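Why Is Plastic So Easy to Shape?

Look through your kitchen and you will find plastic in many shapes. Bottles, lids, trays, spoons and lunch boxes are all made from it. Plastic can be thick or thin, stiff or bendy, and almost any color.

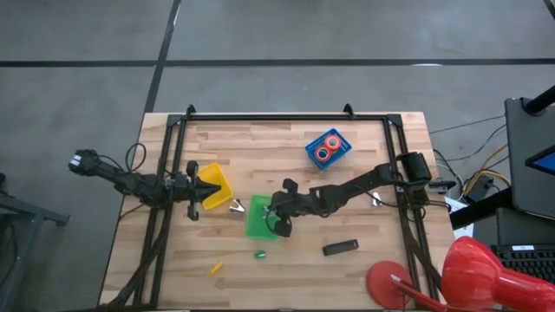
To see how plastic gets its shape, you first need to know what it is made of. Everything around you is made of tiny pieces called molecules. They are much too small to see. In plastic, the molecules are very long. They look a bit like strings of beads, and scientists call them polymers. "Poly" means many, and "mer" means part.

Think of a bowl of cooked spaghetti. The strands are tangled together, but they can still slide past each other. Hot plastic is like that. When it cools, the strands stop sliding and the plastic holds its shape.

Where does plastic come from?

Most plastic starts out as oil or natural gas from deep under the ground. Factories break these down into small molecules and then join the small molecules into long chains. Some plastic is made from plants instead, such as corn or sugar cane.

The new plastic is usually cut into pellets the size of a grain of rice. Pellets are easy to pour, store and ship.

How is it shaped?

There are 3 common ways.

Injection molding. Pellets are melted and pushed into a hollow metal mold. When the plastic is solid, the mold opens and the part drops out. Toy bricks and bottle caps are made this way.

Blow molding. A tube of warm plastic is placed inside a mold, and air is blown into it like a balloon. The plastic spreads out until it touches the walls. Many bottles are made this way.

Thermoforming. A flat sheet of plastic is heated until it is soft and then pulled down over a mold. Yogurt cups and thin food trays are often made this way.

Where does the color come from?

Many plastics are clear or milky white to begin with. Color is added as a powder or as special colored pellets before the plastic is shaped. The color goes all the way through, so a scratch does not show a different color underneath.

Can it be melted again?

Some kinds can. They are called thermoplastics, and they soften each time they are heated. Other kinds, called thermosets, set hard once and will not melt again. Some pan handles are made from thermosets.

Recycling centers sort plastic by type, and the number inside the small triangle tells them which type it is. A 2 means a strong plastic used for milk jugs. Ask an adult which numbers your town collects.

Words to know

Molecule: a very tiny piece of a material
Polymer: a long chain of small parts joined together
Mold: a hollow shape used to form something

Written by Prasanna Ranasinghe

More to read
Why Does Metal Feel Cold?
How Glass Is Made
What Is Rubber?
Where Does Paper Come From?

Contact us | © Uvbridge Young Readers | Back to top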